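Reshma Fourie
Sunday, October 21, 2018

Thread on paper cups, and what I've learned from trying to get rid of them at work. It's long. Mute me if you need to.

Background: I run the front office at Ulline. We have two break rooms, one on each floor. Both have a coffee machine and a sink. Until April both also had a tall stack of paper cups next to the machine, and most people used one every time they got coffee.

I do the supply orders. In March we went through 1,112 cups. I know the number because I counted the sleeves in the closet on the first of the month and again on the last day, and then counted the loose ones.

That seemed like a lot for an office our size. A few people drink four coffees a day and take a new cup each time. I used to be one of them.

First thing I tried was an email. It asked people to hang on to their cup for a second coffee. I got three replies. One was about the dishwasher.

Second thing I tried was mugs. I bought a box of plain ones from Kumden, the restaurant supply place on the frontage road. They are heavy and ugly and they stack. I put them on the shelf where the paper cups had been and moved the paper cups to the cabinet underneath.

That worked better than the email. In April we used 219 cups. I had expected it to take months.

The hard part was the mugs coming back. They go to desks and stay there. On Fridays I walk both floors with a dish tub and collect them. It takes around 7 minutes if people don't talk to me.

The other hard part was the paper cups that were still in use. When there were a lot of them, they got thrown out with everything else. Once there were only a few, people started leaving them out. On windowsills, on top of the printer, on the filing cabinets. I don't know why.

I asked our hauler, Gunawardena, whether the cups could go in with the paper. Their driver said no. The cups we buy have a plastic lining and their plant doesn't take them. He said coffee left in the bottom is also a problem because it soaks the clean paper under it.

So at our office a used cup goes in the trash. I had been putting them in the blue bin for years and feeling fine about it.

Check with your own hauler. My sister lives two towns over and hers takes them if they're rinsed. Same kind of cup, different plant.

Some people asked about compostable cups. I priced them. They cost more, and we don't have a compost pickup, so ours would go in the trash too. If you have a pickup it may be worth it.

We also tried a cup tube for a few weeks. It's a plastic pipe you drop used cups into so they nest and don't fill the bin. Floton makes the one we had. It did save room in the trash. It also leaked on the floor when people dropped in a cup that still had coffee in it, and they always did. I took it down.

What I do now is wipe and clear at the end of the day. Any paper cup left out gets emptied in the sink and goes in the trash. Any mug goes in the dishwasher. The dishwasher gets started whether it's full or not.

If you do this, look inside the cup before you pick it up. Coffee dries to a brown mark on the wall near the rim and you can easily take a cup for empty when there's still an inch in the bottom.

A cup on its side is worse on a light surface. Coffee gets under it and sits there. Our upstairs counter is white and it has a ring by the sink I've never gotten out. Baking soda took off most of it. The rest I've accepted.

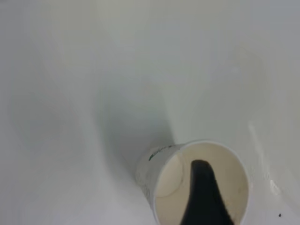 WHAT I'D DO AGAIN (short list, since people asked)

Put the mugs where the paper cups used to be. Same shelf, same height. People reach for whatever is next to the machine.

Keep some paper cups. Visitors want them and so does anyone walking out to a car. Ours are in the cabinet under the sink with no sign on it.

Buy more mugs than you have people. They disappear. I had to go back for a second box in the summer.

Don't buy nice ones. The nice ones went home with somebody by the second week.

Run the dishwasher every night. If it's full of dirty mugs in the morning, everybody goes back to paper and you've lost the day.

Count for one month before you change anything. I only did it by luck. Without the March count I wouldn't have had anything to show my manager when I asked for the money for the mugs.

A few answers, because the replies are getting long.

Yes, people can bring their own mug. About half do. Put your name on the bottom with a paint pen, regular marker comes off in the dishwasher.

No, I didn't ban paper cups and I wouldn't try. Somebody would just bring in a sleeve from the grocery store and keep it in a drawer.

Lids are a separate problem. We still have a case of them in the closet that don't fit the cups we buy now. If you are near our office and can use them, send me a message. They're the flat kind with the tab.

On cost: the mugs paid for themselves over the summer, going by what I used to spend on cups. I haven't figured in the dishwasher soap or the hot water. Someone who is better at that can do it.

On germs: the dishwasher gets hot enough. I do wash the sponge tray by hand because it gets slimy and it's right next to where the mugs drain.

The downstairs break room is still worse than the upstairs one. It's closer to the loading door, so drivers come through and take a paper cup with them, and that's fine. I counted those separately for a while and then stopped.

Next I want to do something about the stir sticks. There's a jar of spoons next to them already and the spoons hardly get used. I'm going to move the sticks into the cabinet tomorrow and see who complains.

Contact: message Reshma Fourie | © 2018 Reshma Fourie | Back to top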